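Mimoza Karagiannis – thread, October

Floor day!! finally. posting as I go, bear with me

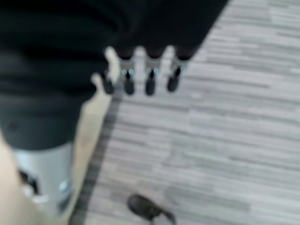

pale beige and light grey down there. this is the color I keep trying to describe to people

2/ ok so background. moved into the Fotville place in spring, floor was under an old brown rug the whole time. pulled the rug up last week. smelled like a basement. rug is gone, do not ask me for the rug

3/ the plan: sweep, vacuum, damp mop, let it dry, THEN decide about a new rug. last time I did the mop first and made paste. never again

4/ things I've pulled out from under the radiator so far – a pen cap, birthday candle, one very old almond. a Trernow key tag?? I have never been to Trernow

5/ cleaner talk bc someone will ask. using the Zeltach stuff, one capful in a bucket of warm water. label says two. two leaves a film, I've tried it, your socks stick

6/ change the water more than you think. I'm on bucket 4 and it's still going gray by the closet

7/ corners: old toothbrush. edges: the same toothbrush, sadder

8/ lunch break. eating crackers standing up in the hallway so I dont get crumbs on the good part

9/ the rug question. Qudah has a flat weave I like, low pile, sort of oatmeal. but oatmeal on beige?? my sister says go dark green. she also painted her bathroom dark green so

10/ price is 60 for the small one which is fine, the big one is more than I want to say out loud. small one would look like a bath mat in the middle of the room tho

11/ 4pm. mopped, windows open, door shut so the cat stays out. she is yelling about it

12/ if anyone has gotten old rug tape goo off a floor wihtout scraping, tell me how. tried warm vinegar, got maybe half of it. rest is a job for tomorrow

Filed under: Home, Cleaning, Small Spaces
Contact | © Mimoza Karagiannis | Back to top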